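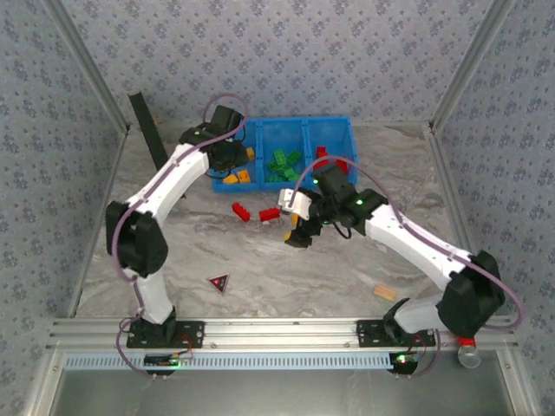 Figure 6.1. A lined enclosure: patterned paper on the walls, a marble-patterned floor.

Chapter 6
Pattern Repeat and Material Takeoff

Reading time: 14 minutes

6.1 Scope

Chapter 5 dealt with plain coverings, for which the quantity of material follows directly from the area to be covered. Printed coverings need a further step. The design recurs at a fixed interval along the roll, and adjoining strips must be cut so that the design lines up across each seam. The material lost in doing this is called match waste. On small jobs with a large repeat it can exceed all other losses combined.

The methods given apply to wallpaper, printed vinyl and patterned sheet flooring. Tile is covered in Chapter 8. Woven carpet follows the same arithmetic but has its own rules for pile direction, and is left to Appendix C.

6.2 Terms

Repeat. The vertical distance between one point in the design and the next identical point.

Drop. The length of one strip from the top of the wall to the bottom, before trimming allowance.

Straight match. Every strip begins at the same point in the design.

Half-drop match. Alternate strips are shifted by half the repeat. Small floral designs are often printed this way – the eye is less likely to pick out horizontal rows.

Free match. No alignment is needed. Stripes and most fine textures fall in this class.

6.3 Cut length for a straight match

Add the trimming allowance to the drop, divide by the repeat, and round up to the next whole number. Multiply the result by the repeat. This is the cut length.

Consider a low partition with a drop of 182 cm, a trimming allowance of 10 cm and a repeat of 58 cm. The sum is 192 cm, which contains 3.31 repeats. Rounding up gives four, and the cut length is 232 cm. The waste is 40 cm per strip, or 17 percent of the material cut.

If the allowance is raised so that the required length becomes 197 cm, the cut length does not change. Allowance is therefore free up to the next multiple of the repeat. Estimators who trim it to save paper often save nothing.

6.4 Linings for small enclosures

Booths, display cases and cabinets are lined with the same materials as rooms, but the estimate behaves differently in two ways. First, the drop may be close to the repeat or less than it, so rounding has a greater effect. Second, inside corners make up a larger share of the job. A strip should not be carried around an inside corner by more than 2 cm, and the design will seldom match exactly on the far side. The mismatch should be placed in the corner that is seen least.

Floors with a marble pattern are usually treated as free match when a single sheet covers the area. If a seam is required, the repeat printed on the supplier's label must be used, even where the veins look random.

6.5 The Dorside survey

Much of the field data in this chapter comes from the Dorside survey, in which Meredith and Cassim recorded 2,322 cut strips from finished jobs. Straight-match papers made up about 70 percent of the total. The records were later sorted by repeat length by Kamrul Haque, whose tables are reprinted in Section 6.9. Readers should note that the survey did not separate offcuts reused above doors and windows – its waste values are upper limits.

Section 6.6 extends the method to half-drop designs.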